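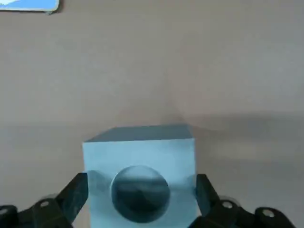
Chapter 4
Teaching by Doing

Pick up a cube. Now try to write down everything your fingers just did, in enough detail that a machine could repeat it. Most people give up after a few lines, and so did most of my students at Girby – which is exactly why this chapter is such fun!

You already have the skill in your hands. The trick is to let the robot borrow it. There are two common ways. In kinesthetic teaching, you take hold of the arm itself and guide it through the job while it records its joint angles. In teleoperation, you stay back and drive the arm with a controller, and the robot records your commands along with whatever its wrist camera sees.

Each has its charms. Guiding by hand feels natural within minutes, but your own arm can end up in the camera's view. Remote control keeps you out of the way, though you lose your sense of touch and have to judge the grip by eye. Watch how the two fingers meet the sides of the cube: a grip that is well centered is much easier to learn from than a lopsided one.

Lauri Ahonen recorded 100 demonstrations of one grasp for the Grellska exercises, and we'll use 40 of them in Section 4.2. Look for the clumsy ones – the slow approaches, the second tries. They have a lot to teach.

Before you read on, you should be comfortable with:
Joint angles and gripper position (Chapter 2)
Camera frames (Chapter 3)

4.1 What Counts as a Demonstration?

A demonstration is a timed record of what the robot sensed and what it was told to do.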